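租来的木桌出现白色水印，可以自己处理吗？

Radwa Fawzy
八月提问

大家好，我的中文是后来学的，如果有写得不清楚的地方，请大家告诉我，我会改。

我和室友在 Reltcombe 租了一间房子，房东留下一张浅色的木餐桌。搬进来的时候，合同后面有一页家具清单，这张桌子写的是“良好”。上个月我把一个刚装好汤的锅放在桌上，下面只垫了一条薄毛巾。吃完饭拿开的时候，桌面上已经有一块白色的印，形状是圆的，边上比较清楚，中间比较淡。用手摸，和旁边一样平，没有感觉到凹下去。

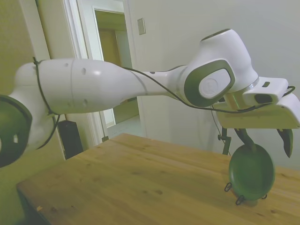
我先用湿布擦了，没有变化。然后用洗碗的液体擦了一次，也没有变化。室友说可以涂牙膏，她的外婆这样做过，可是我看到网上有人说牙膏会把桌面磨坏，所以我还没有敢试。

我想请教三件事。第一，这种白印是在木头里面，还是只在表面的漆里面？第二，如果我自己处理，从哪一种方法开始比较安全？第三，我应该先告诉房东，还是先处理好再说？押金是 500，对我来说不是小钱，而且我也不想让房东觉得我在隐瞒。

补充一下：我不知道桌子上的是什么漆。房东只说是从 Spanos 家具店买的，已经用了好几年。那家店我打过电话，他们说旧的型号查不到了。

谢谢大家的耐心。

Wing-yan Kao
当天晚上回答

牙膏不要用。我用过，白印没有走，旁边多了一块发亮的地方，比白印还难看。

用吹风机吹一吹，我家的就是这样好的。

Zachary Pelletier
第二天回答，后来修改过一次

你好。中文也不是我的母语，不过我在一个修家具的小店工作过几年，这个问题我遇到过很多次，所以写得长一点。

先回答你的第一件事。白色的印，一般是水汽进到了漆的里面，还没有到木头。黑色或者深灰色的印才比较麻烦，那常常表示水已经到了木头，和木头里的单宁起了反应，多半要把漆去掉才能处理。你说摸起来是平的，颜色是白的，这两点都是好消息。

处理以前，请先弄清楚漆的大概种类。找一个看不见的地方，例如桌板的底面（如果底面也上过漆），用棉签沾一点酒精，轻轻点一下，等一会儿再摸。如果变黏，很可能是虫胶漆，那么后面有酒精的方法都不能用。如果没有反应，可能是聚氨酯一类比较硬的漆，也可能只是酒精太少，所以不要因此就放心地用很多。

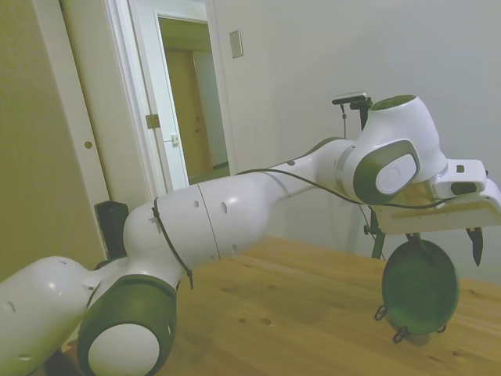

然后按照从轻到重的次序来做。

最轻的方法是等。桌面保持干燥，上面不要铺塑料桌布，放几天。比较新的印有时候会自己变淡。你的印已经有一段时间了，等的效果可能不大，但是没有害处。

第二种是用低温加热。楼上说的吹风机可以，但是要用最低的一档，离开桌面一个手掌的距离，不停地移动，每次吹的时间要短，吹一会儿就用手摸一下桌面。桌面应该是温的，不应该是烫的。如果手放上去觉得不舒服，就要停下来让它凉。也有人用熨斗，下面垫一块干的棉布，不开蒸汽。我自己不太喜欢教第一次做的人用熨斗，一不小心就会多一个新的印，而且是熨斗的形状。

第三种是油。用软布沾一点凡士林，涂在印上，放一个晚上，早上擦干净。油会慢慢进到漆的细缝里，让白色看起来不明显。蛋黄酱也是同样的道理，可是味道不好，我没有看出它比凡士林强在哪里。

第四种才是磨。用最细的 0000 号钢丝绒，沾一点家具油，顺着木纹很轻地擦。这会改变光泽，如果桌面是亮的，擦过的地方会变得雾一点。租来的桌子，我建议你不要做到这一步，除非房东同意。

还有一点，每一种方法做完以后，等到第二天白天再看结果。晚上在灯下看，我常常以为已经好了，早上从窗户那边斜着看，印还在那里。

关于房东：我会先说。写一条短信，附上照片，告诉他你打算用什么方法，请他回复同意。这样即使最后没有完全去掉，你也有记录。一块水印，正常的房东不会扣掉全部押金，不过各个地方的规定不一样，最好看一下你的合同里怎么写“正常使用的磨损”。

修改：有人在下面问可不可以直接打蜡盖住。可以盖住一点点，但是水汽还在里面，以后要处理就先得把蜡去掉，反而多一个步骤。

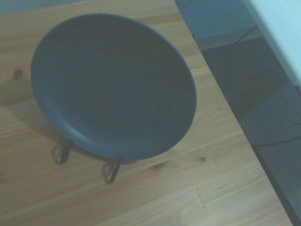 Kai-wen Yeh
几天以后回答

上面 Zachary 已经写得很完整，我只补充怎么防止下一次。

我家的餐桌也是浅色的，印子特别容易看出来。我后来给自己定了几个规矩，不算很科学，但是有用。

汤锅和茶壶一定放在厚的软木垫上。薄毛巾不够，热可以穿过去，而且毛巾如果是湿的，等于把热的水汽直接压在漆上，我猜你的情况就是这样。

花瓶下面也要垫，并且每次换水的时候把垫子拿起来看一看底下。我有一次在垫子下面发现一圈水，不知道已经在那里多久了。

刚洗好的盘子不要马上叠在桌上，盘底那一圈常常还有水。我习惯先在水槽旁边的架子上晾干，再拿过来。有橡胶脚的东西也要小心，有些橡胶放久了会和漆起反应，留下黄色的点，那种点我到现在也没有找到办法。

蜡的方面，我用的是 Petska 的透明家具蜡，一年两次，涂得很薄。一罐 18 块，用了很久还没有用完。如果你的桌子是聚氨酯漆，其实不打蜡也可以，用拧干的布擦，再用干布擦一次就够了。

如果以后真的要找人修，请先让对方报价再送去。我问过 Wundcombe 的一家店，只修桌面的一小块，报价是 123，送货另外算。我觉得贵，就自己在家用凡士林，做了两个晚上，印变得很淡，要蹲下来找才能找到。

Radwa Fawzy
提问者的回复

谢谢三位。我在桌板底面试了酒精，没有变黏。昨天写信给房东，他回答说“请试，小心一点”，所以我今天开始用吹风机的最低档。

吹了 4 次，中间都有让它凉下来。边上的那一圈好像比较淡了，但是 Zachary 说要等到白天才能看，所以我明天早上再看。如果还在，我就涂凡士林。

软木垫我已经买了。牙膏还给室友了。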